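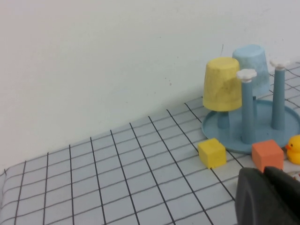 Data Collection > Wrist Camera > Resolved

Cup rack task: episodes rejected for "target not in view"

2nd September – posted by Harnby bench desk
Shares 2 | Comments 4

Search tickets Search all projects Go

Site: Harnby
Project: Edevstead cup rack set
Recorder: Minetti
Training side: Salgado
Priority: normal
Status: closed, one follow-up open

Problem as reported

Minetti rejected 19 episodes from the last batch with "target not in view". The batch was otherwise normal. The operator marked all of them as successes at the time, and the arm logs are complete for every one. We want to know whether they can go into the training set or have to be done again.

The task is to put a cup upside down on a free peg of the blue drying rack, with the cubes and the duck on the mat as clutter. The tall pegs with the white flower caps are valid targets, and so is the short one when it has no cup on it. The full set so far is 900 episodes, not counting this batch.

What we checked first

Disk and network. No dropped frames, no gaps in the time stamps. The files open on the Salgado side and play to the end.

Lighting. The check fails if the view is too dark or blown out. The wall is a bit uneven in brightness but well inside the limits. Nothing flagged there.

Color. Someone asked whether the light blue cup was being taken for part of the rack. It is a little paler than the rack and the checker has always told them apart on earlier batches. We ran the color test by hand on a few rejected episodes and it found the cup each time.

Version. The checker was the same version on both stations. Station A had no rejects at all with the same objects. Station B had every one of them. At this point we stopped looking at the software.

What we found

The view at station B is off to one side. At the start pose the rack sits on the right and its base runs out of view. The left half is bare wall and empty mat. The duck is only partly in, and there is a small white and reddish object down by the fingers that we can't make out well enough to label. The gripper comes in at the lower right corner, where on station A it comes in at the bottom middle.

The checker wants the whole rack base in view at the start pose. With the base running off the right side it depends on which way the arm moves first. If the operator swung right early, the rack came fully into view before the check window closed and the episode passed. If the operator went straight down for a cup, it failed. That matches the pattern of passes and rejects.

The wrist camera at station B was taken off in August to change its cable. The bracket has a slot where station A's has a fixed hole, so it can go back on turned. The note from that job says "refitted, picture OK". The picture is OK as far as focus and exposure go, but the note doesn't say anything about angle.

Steps taken

1. Parked the arm at the start pose and saved a still before touching anything.
2. Loosened the bracket and turned the camera until the fingers came in at the bottom middle.
3. Tightened it and put a paint line across bracket and wrist.
4. Moved the arm through the full range and back to the start pose, then compared with a still from station A. Good match. The grid lines on the mat make this easy to judge.
5. Ran the hand-eye calibration again. The old one is kept under its old name, do not delete it.
6. Recorded four test episodes with the cups starting in different places. All four passed.

We also pulled the mat flat. It had some waves in it and the front edge hangs over the table. This has nothing to do with the rejects, but the calibration uses the grid on one of its steps and there is no point in giving it bent lines.

What to do with the rejected episodes

Our first thought was to turn the check off and let them through. Salgado asked us not to, and after some back and forth we agree. The arm data is fine, but the training code assumes one camera position per station, and it would take these frames as if they came from the old position.

The other idea was to tag them with their own camera position. Salgado can do that, and it might even help the model cope with a camera that is not mounted quite the same every time. It needs a calibration that matches the turned view, and we don't have one from while it was turned. The still from step 1 may be enough to work it out, if the grid can be read well enough from it. That is the open follow-up.

For now they are moved to the "hold" folder. Please don't copy them into the main set.

The episodes from station B that passed are a separate matter. They were recorded with the same turned camera, so they have the same fault even though the checker let them in. These are on hold too. Anyone who has already pulled the batch should pull it again.

Changes to the procedure

– After any work on a wrist camera, save a still at the start pose and compare it with the reference still for that station.
– "Picture OK" is not enough on a job note. Write down that the angle was compared, and with which still.
– Rejects are now counted per station in the daily report. The old report gave one total for the site, which hid the fact that it was all station B.

Not done: fitting a fixed-hole bracket to station B. One is on order.

Comments

Station A operator: Do we need to redo our stills as well? Ours are from before the mat was changed.
Reply from bench desk: Yes please, same pose, cups off the rack if you can.

Salgado: Got the step 1 still. Grid is readable on the left and in the middle. It gets tight toward the far right where the squares are small and the rack is in the way. Will try with what there is and report on the follow-up ticket.

Station B operator: Paint line still lined up after a full shift. No rejects on the new batch so far.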